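Local Government and Elections
Handout 5: Petitions, Signatures and Getting on the Ballot

Reading for this unit: the Vurnondale charter, the chapter on elections, plus the packet from last time. Bring both. We will work from the Rivera ward race for most of the session.

1. Who can run

The charter sets three conditions for a ward seat. A candidate must be a registered voter in the city, must have lived in the ward for a full year before the filing deadline, and must not hold another paid city office. The residence rule causes most of the disputes. "Lived in" is not defined in the charter, so the clerk looks at voter registration first, then at leases and utility bills. Owning a house in the ward does not count by itself.

Review the difference between residence and domicile from Handout 2. A person can have several residences and only one domicile. The charter uses the first word and the clerk's manual uses the second.

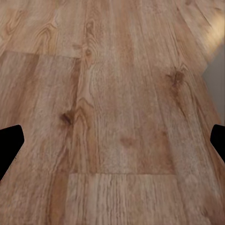
Fig. 1. Wooden plank floor (computer rendering).

2. The petition

Ward candidates need 700 valid signatures. Citywide candidates need 1,000. Petitions may be circulated starting in May and are due at the clerk's office by 5 p.m. on the last working day of August.

A signature is valid if:
the signer is registered at an address inside the ward (or the city, for citywide seats)
the printed name and address can be read
the signer has not already signed for another candidate for the same seat
the circulator has signed the statement at the foot of the sheet

The last point matters more than students expect. One unsigned statement voids every name on that sheet, good or bad. Campaigns that lose a challenge often lose it on sheets and not on single names.

Most campaigns try to turn in well over the minimum. In the Rivera race the Eklow campaign filed 2,342 signatures for a ward seat. Think about why a campaign would spend the hours on that. Part of it is insurance against a challenge, but the sheets are also a contact list, and a large filing can discourage a weak opponent.

3. Challenges

Any registered voter in the ward may challenge a petition within 5 days of filing. The challenge has to be in writing and has to name the sheet and line for each signature in question. A general complaint ("many of these look wrong") is rejected without a hearing.

The clerk rules first. Either side can then go to the county court, which takes these cases ahead of its normal calendar. Ballots have to be printed, and the Roltik precincts get theirs early – mail voting there opens before the rest of the city.

Terms to know: facial validity, circulator, line challenge, sheet challenge, cure period. Vurnondale has no cure period. Several neighboring cities do, and you should be able to say what difference that makes to a candidate with a small staff.

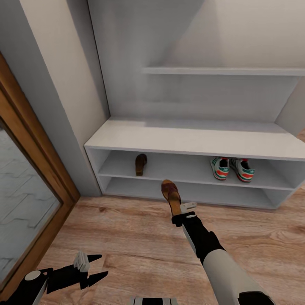 4. After certification

Once the clerk certifies the list, names can come off only by death, a court order or a signed withdrawal. A withdrawal received after printing has no effect on the ballot, and votes for that person are still counted and reported. If the withdrawn candidate wins, the seat is treated as vacant and the council calls a special election.

Ballot order is set by lot, drawn at the clerk's office. Some states rotate names by precinct instead. We will come back to the research on name order in Handout 6.

For next time

Write one page on this problem. A candidate files 45 sheets. On three of them the circulator printed a name but did not sign. Which rule applies, who decides, and what would you argue for each side? Cite the charter by section.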